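Unit 3: Sorting and Storing Small Household Items

Course handout, Household Organization and Daily Living Skills
Trevard Center for Adult Learning
Prepared by Bożena Sowa and Danuta Rutkowska
Revised 2018-03-02

Purpose of the unit

Most clutter in a home consists of small items that have left their usual place. Kitchen tools, toiletries, spare parts and packaging gather on the nearest flat surface, and the surface can no longer be used for its intended work. This unit presents a method for clearing such a surface and assigning each item to a storage location. Students should have read the handout for Unit 2 before attending.

Terms used

A home location is the drawer, shelf or container to which an item is returned after use. A holding container is a basket, tray or box in which items are placed temporarily while a surface is being cleared. The two are often confused. A holding container that is never emptied becomes a second place for clutter, and the time spent on sorting is lost.

A category is a group of items stored together. In this course, categories are formed by use. Items of the same color or material do not belong together on that ground alone. A plastic spoon and a plastic soap dish may be made alike, but one is needed at the stove and the other at the sink.

Mixed surfaces

A mixed surface holds items from more than one category. Kitchen tools may lie beside a bar of soap, and neither is close to the place where it is used. The student should first identify the categories present and only then begin to move items. Moving items first tends to produce tidy piles with no clear destination.

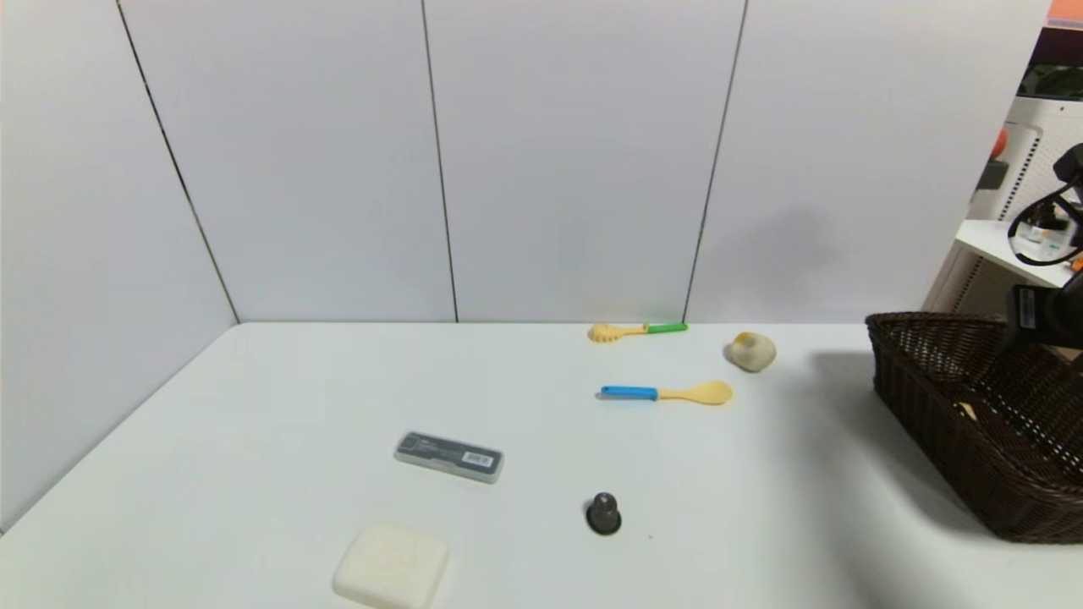 Figure 2. A mixed surface before sorting, with a wicker basket at the right.

The pasta server and the spoon in Figure 2 form one category and may be moved together. The soap belongs with toiletries and should be kept apart from utensils and from anything intended for food. The flat case carries a barcode label, but a barcode alone does not tell the household what a case holds. Closed cases should be opened and checked before a location is chosen – a plain written label may then be added.

Items of uncertain use, such as the small dark gray knob-shaped piece, are set aside until the rest of the surface is clear. They should not be discarded during the first pass. Loose parts often belong to a piece of furniture or a game set elsewhere in the home.

Procedure

1. Name the categories present on the surface.
2. Check any basket or tray already in use, and remove what is in it.
3. Move one category at a time to its home location.
4. Place uncertain items in the holding container and review them before the end of the session.

Wicker is suitable for dry goods and linens. Damp soap should be allowed to dry on a dish before it is stored in any woven container.

Assignment

Select one mixed surface at home and apply the procedure. Submit a written account of 300 words that names the categories found, the location chosen for each, and any item that could not be placed. Accounts are to be handed to Ms. Rutkowska at the start of Unit 4.

Trevard Center for Adult Learning | Course Office | Contact | © 2018 | Back to top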